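Keeping the Sorting Table Honest

4 min read

The two-arm cell at Jirnell starts its week at 6:40 on Friday, which is when the second shift hands over and the table is free. Kyung-tae Wang likes to begin with the cables. He runs a hand down each one from shoulder to wrist and checks that the straps haven't slipped. A strap that has moved an inch toward the wrist will pull when the arm turns over, and the arm will start missing by a little, then by more.

After the cables come the fingers. Wang wipes the grip faces with a dry cloth, closes them on a steel gauge and writes down the reading. The pads on the right arm lasted 1011 cycles in December before he swapped them. The left pair is still in, mostly because the left arm gets less of the work.

Then the trays. They sit on a soft mat, and the mat creeps. Priva, the small firm that wrote the cell's software, stores 78 taught positions for this job, and nearly all of them are measured from the tray corners. Wang squares up the trays by eye first and lets the calibration routine do the rest. If the routine fails twice he lifts the mat, smooths it out and starts again.

The last step is a slow run with push-button switches, at a speed low enough to stop by hand. They make good test parts. The body is narrow, the cap is round, and a finger that closes a little high will tip the switch over.

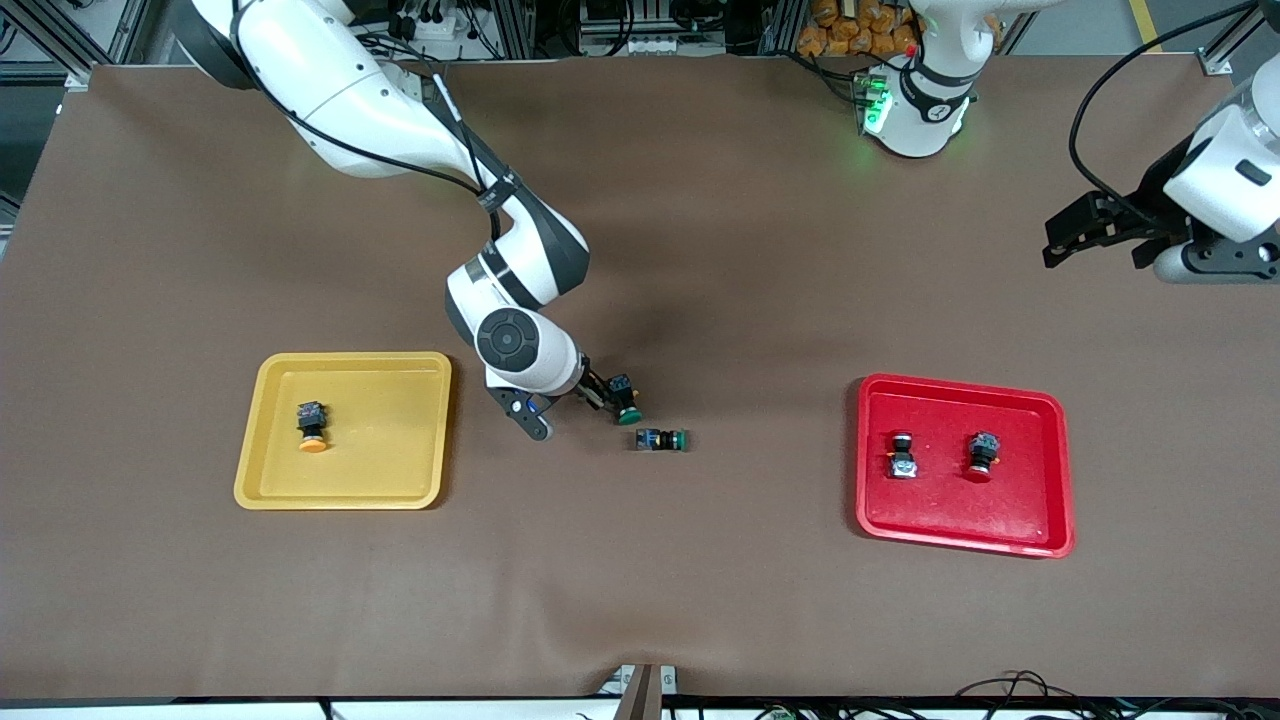 Chun-hung Wan would rather see the slow run done first, on the grounds that an arm which still picks cleanly doesn't need its fingers touched, and that "half the trouble on that table came in with somebody's wrench." Wang has tried it that way. He went back to his own order after a loose strap cost him a morning of retraining positions that had been fine.

The full check takes 173 minutes if no parts need replacing. The log goes in a binder under the bench.

Related
Choosing Grip Pads for Small Parts
Inside the Bae Repair Bench
Sernell Moves Its Packing Line
When to Replace a Wrist Cable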